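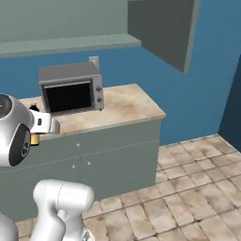

Veronika Kiss me l'a dit hier à la pause, sans lever les yeux de son café : si le bras fait les plateaux, moi je fais quoi, je regarde le bras ? J'ai pas su répondre. Du coup j'écris.

Donc. Depuis mars on passe à l'automatique chez Sivgate, côté cuisine. Pour l'instant presque tout se joue en simulation, la cuisine refaite sur ordi, le plan de travail, le petit four, les placards. Le bras s'entraîne là-dedans. Nous on regarde l'écran entre deux services et on note ce qui va pas. Le logiciel s'appelle Gukiritz, ne me demandez pas pourquoi.

Ce que ça change déjà : les horaires. L'équipe du matin commence à 5 h au lieu de plus tôt encore, ça personne va s'en plaindre. Mais 30 minutes par jour à remplir des fiches, « geste réussi », « geste à revoir », « porte mal fermée ». Un boulot de bureau, debout, en tablier. J'ai signé pour cuisiner moi.

Et puis il faut tout expliquer. Comment tu ouvres un four quand t'as déjà un plat dans l'autre main ? Ben avec le coude. Va écrire ça dans une fiche. Le gars de Skeltard (c'est eux qui installent) m'a fait répéter deux fois, très poli, il tapait tout. Bizarre comme impression, se faire recopier les mains.

Veronika, elle, a demandé une formation. Refusé, puis accepté, puis « on verra aprés l'été ». La direction dit qu'il n'y aura pas de départs. Ok. Sauf que les deux contrats courts n'ont pas été renouvelés, et là plus un mot. On a demandé une réunion, par écrit cette fois.

Je suis pas contre, hein. Les bacs lourds, la plonge du soir, mon dos dit oui tout de suite. Mais les placards du haut ont été réorganisés pour le bras, pas pour nous, et Sanna qui est petite doit prendre l'escabot pour attraper les épices. Ça j'ai du mal.

Bon je file, service dans 5 minutes. Si vous avez vécu la même chose dans vos cuisines racontez en commentaire, surtout pour les formations, qui a payé et combien d'heures. Je lis tout ce soir.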